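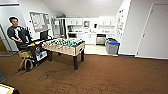
On the Midday Break and Its Management

The midday break receives less attention than almost any other part of the working day. Policies on leave, overtime and remote work are reviewed every year and circulated for comment. The break is usually covered by one sentence in a handbook, and that sentence is usually older than most of the people it governs. In my own years in office administration, first at Clastdale and later at Kinton, I worked under four versions of that sentence. None of them ran to more than 20 words.

This post sets out what I have come to think about the subject. It is written in a personal capacity and does not represent the position of either employer. Readers who followed the earlier posts on meeting rooms and on the mail counter will find some of the same concerns repeated.

The fixed hour

When I joined Clastdale, the break ran from noon to one for all departments. The arrangement was simple to explain and simple to enforce. Telephones were switched to the recorded message at noon and switched back at one. No department could complain that another had been treated better.

The difficulty was space. The dining room had 100 seats, and the staff roll at the time stood at 1,092. A good number of employees went home or went out, and others ate at their desks, but the line at the counter still reached the stairwell by five past twelve. An employee who joined the end of it could expect to sit down with less than half the hour remaining. Those who had learned this left their desks early, and those who had not learned it were late coming back. Supervisors recorded the second group and overlooked the first.

It should be said in defense of the fixed hour that it had one real merit. Everyone was free at the same time. A clerk in payroll could eat with a friend in purchasing without either of them asking for permission. I did not value this properly until it was gone.

The staggered break

Clastdale replaced the fixed hour with three sittings, beginning at half past eleven, a quarter past twelve and one o'clock. Departments were assigned to sittings by floor. The line grew shorter within days, and the kitchen staff reported that hot food was still hot when it was served at the end of the period. By any measure of service, the change did what it was meant to do.

It also separated people who had worked together well. Purchasing and payroll were on different floors and so in different sittings. Small questions that had been settled over a sandwich now required a message, and the message often waited until the following morning. The first sitting was disliked by those who started work at nine, and the last was disliked by those who started at seven. Requests to change sittings were to be made in writing and were decided once a quarter.

I was responsible for processing those requests for part of my time there. The form had a box for the reason and very little room to write in it. Most people wrote one word. The word was often "lunch," which I suppose was correct.

The lesson I draw from that period is a limited one. Staggering works for kitchens and for telephones. Where it is adopted, the assignment should follow the work and not the building. Two departments that speak to each other every day should be in the same sitting even if one of them is in the basement.

The open window

Kinton handled the matter differently. The handbook allowed each employee to take one hour at any time between eleven and two, subject to the needs of the department. The phrase "subject to the needs of the department" carried the whole arrangement. In a department with a considerate supervisor, it meant that two people should not be gone while the counter was open. In a department with a less considerate one, it meant that the hour was moved whenever a visitor was expected, and that the employee was told at a quarter to.

The open window also had an effect on length. An hour that begins and ends with everyone else's hour is an hour. One that begins whenever a person can get away tends to shrink. I kept a log of my own breaks for one winter at Kinton and found that they averaged 35 minutes. No one had instructed me to come back early. There was simply a desk with things on it, and I could see it from the door.

I had meant to publish the log with this post, but the notebook has been put away somewhere and I have not been able to locate it. The average is from a letter I wrote at the time and can be relied on.

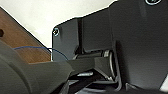 One reader has written to object that the fault here lies with the employee, and that a person who is given an hour and takes half of it has no grounds for complaint. The same reader adds that in 11 years of working under an open window she never once took less than the full hour, and that her work did not suffer for it.

I accept the second point and have some doubt about the first. It is quite true that no rule required me to return early. An arrangement should be judged, however, by what ordinary people do under it. If most of a department is back at its desks after half an hour, then the department has a half-hour break, whatever the handbook provides. The question for an administrator is how that came about and whether it was intended.

Eating at the desk

A related matter is the meal taken at the desk. Clastdale prohibited it in principle and permitted it in practice. Kinton permitted it outright, with a request that strong-smelling food be avoided. I have no strong objection to the desk meal as such. Some people prefer quiet, and a desk with the telephone turned off can be the quietest place in a large building.

The objection is to what follows from it. A person who is seen at a desk is taken to be at work. Colleagues approach with a question and begin by apologizing, and the apology is accepted, and the question is answered. At Kinton I proposed that a small card be placed on the desk during the break, reading "Back at" with a space for the time. The cards were printed and distributed. They were used for some weeks and then went into drawers. I still have several and use them as bookmarks.

Somewhere to go

My view now is that the length and the timing of the break matter less than whether there is anywhere to spend it. By this I do not mean an expensive room. The most popular place at Clastdale was a landing on the second floor with a window and a radiator wide enough to sit on. It was not listed on any floor plan as a place for staff. When the radiator was replaced with a narrower model, the landing emptied, and the people who had met there did not move together to another spot.

The Roretti Building, where Kinton rented two floors, had a courtyard with benches. Access was through a door that locked at the close of each business day and was opened again by the front desk, usually at nine but in some weeks not at all. I wrote to the building office on this point more than once. The replies were courteous. The door was opened reliably in my last spring there, and on dry days the courtyard was full from noon onward. Several people from my own department, whom I had known for years as desk eaters, turned out to be quite willing to walk down two flights of stairs and sit on a cold bench.

An employer reviewing its policy could do worse than begin with the doors. Which ones are locked at noon, and for what purpose? Is there a chair outside the dining room that does not belong to anyone? Can a person with an hour to spend get out of the building and back without going through the parking garage? These are small questions and the answers are seldom written down. 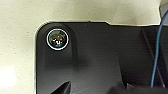 Under the earlier post on meeting rooms, a comment signed only "Ngau" made a related suggestion, namely that any room not reserved between noon and one should be treated as open to all staff, with no booking and no list on the door. The comment went on to say that this had been the custom at a previous workplace and that the only trouble it caused was crumbs.

I think the suggestion is sound, with one reservation. Rooms that are used for interviews or for personnel matters should be left out of it, and staff should be told which rooms those are. For the remainder, a simple notice would be sufficient. Kinton had five meeting rooms on the upper floor alone, and I cannot recall a noon hour when more than two of them were in use.

A draft of such a notice is given here for anyone who wishes to adapt it. It may be used without acknowledgment.

"Meeting rooms on this floor are open to all staff between noon and one unless reserved. Please wipe the table and return the chairs. Telephones in these rooms need not be answered."

The last sentence was added after some thought. I would be glad to hear from readers whose employers have tried something similar, and in particular from anyone who works in a building where the break is spread over more than three sittings. The next post will deal with coat racks.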